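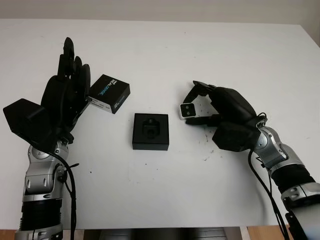
Stondow Makerspace – Robotics and Automation Group – mailing list archive

Subject: Re: [robotics] chores, and where we're at
From: Canan Aydoğan
To: robotics list

Zdzisław Kubiak wrote:
> I read the June notes and I have the same question I had last year.
> My brother-in-law runs a packing shop with 18 people in it and he
> keeps asking me when he can buy something that does the fiddly end of
> the bench. He doesn't mean a welding cell or a palletizer, he knows
> where to get those. He means picking a part out of a bin, putting it in
> a tray the right way round, closing the box. And my wife would like to
> know about the dishwasher. Can anyone give me a straight answer I can
> pass along? Kazuhiro says two years, but he said that before.

Zdzisław,

Straight answer for your brother-in-law: not yet for the whole bench, maybe for one station of it, if the parts never change.

The job in the photo at the top of the group page is close to what he's describing. There's a small camera module in the right hand, a black holder in the middle of the table with a recess shaped for a module like that, and a RealSense box by the left hand. Any adult could seat the module in the holder without thinking about it. For a two-handed robot it's several problems stacked up. The grip has to be on the edges and off the lenses. The module has to come round to the right angle before it goes down, and the fingers are in the way of the recess at the moment you most need to see it. If it sits a hair proud, the hand has to notice and press, and most hands still don't feel much.

Tomoyo Kaneko and I ran a version of this on our own bench over the winter, with a simple two-jaw gripper and a printed tray. We did 500 attempts and 400 of them seated. That sounds all right until you put it on a line. One in five needing a person means you still have the person, and now they're standing there waiting for it to go wrong. Most of our misses were the part turning in the grip on the way over. A few were the tray sliding, which we fixed with tape.

A fixed jig and a cheap arm would beat that easily for one part. Hatsue Kamata did the numbers for Jotport when they had a similar job, and the jig won. Where the hands start to make sense is when you have forty different parts and short runs, and that's the case where they're least reliable. So he should count his part numbers first. If it's a handful, get a quote on fixtures.

On Kazuhiro's two years – I asked him, and he says he meant two years until somebody will sell you one, which is a different thing from it paying for itself. I'd agree with that.

For the dishwasher, tell your wife no. Unloading plates from a rack that's always in the same spot, fine, people have that going in labs. Loading is worse. Everything is a different shape, half of it has food on it, and the bottom rack is full of somebody's porridge pot. Laundry folding is further along than I expected but slow. The towel demo Tomoyo timed took 208 seconds for one towel, at real speed once you undo the fast-forward. My own kitchen will be staying manual for a while.

If he wants to come in and see it for himself, the bench is free most evenings after 7:00. Have him bring a bag of his actual parts, including the bent ones.

One other thing for the list: the spare servo driver has gone from the grey cabinet. If you've borrowed it, please put it back or write your name on the sheet.

Canan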